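Pale patch and a tiny dark dot on my wood table - refinish or leave it?

Lulstead Home Help > Furniture and Floors

Posted by Imtiaz Khan

Hi all! I picked up a big wooden table at a house clearance in November for $60 and I am completely in love with it. Warm medium brown, very fine straight grain, and these slightly darker streaks that I could stare at all day. I've been using it as my work table ever since.

Two things bug me. When the light hits it, one area goes pale and I can't decide if the finish is worn there or if I'm just seeing shine. And there's a tiny dark speck near the middle. Is it a knot? Dirt? I've wiped it with a damp cloth and it's still there.

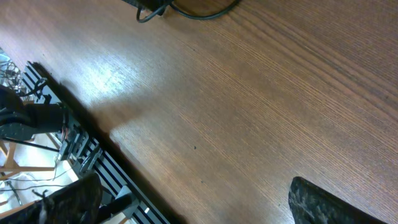 The top, glare and speck included.

I don't want to sand the whole thing if I can help it. I have a can of Dumell paste wax and some 0000 steel wool in the garage. Any advice is welcome, I'm new to this and having a great time with it!

3 replies

weerakoon_woodshop

Oh, what lovely grain! Please don't sand it yet. The pale area in your photo looks like reflected light to me, but a photo can't tell you about wear. Close the blinds, hold a flashlight low at one side and slide it slowly along the top. If the shine moves along with the light, the finish is probably fine. A worn spot stays dull wherever you put the flashlight, and it'll feel a bit dry under your fingertips too.

For the speck, put one drop of mineral spirits on a cotton swab and roll it over the spot for a few seconds (window open, no flames nearby). Old wax and grime will come off on the cotton. If the swab stays clean, try a plastic card held nearly flat. Still there? Then it's most likely in the wood or under the finish, and I'd leave it alone. I have a desk with 17 of those and I love every one!

Wax goes on last, very thin, with a soft cloth. Skip the steel wool unless you want a satin look all over - it will take the gloss down wherever you rub.

marnie50

knot. leave it

Illell Attic

Agree with the flashlight trick, it works great on floors as well. I'd add one thing: try the mineral spirits on the underside of the table first. I softened the finish on a side table once and it took me 2 weekends to put right. Enjoy it, that's a beautiful top!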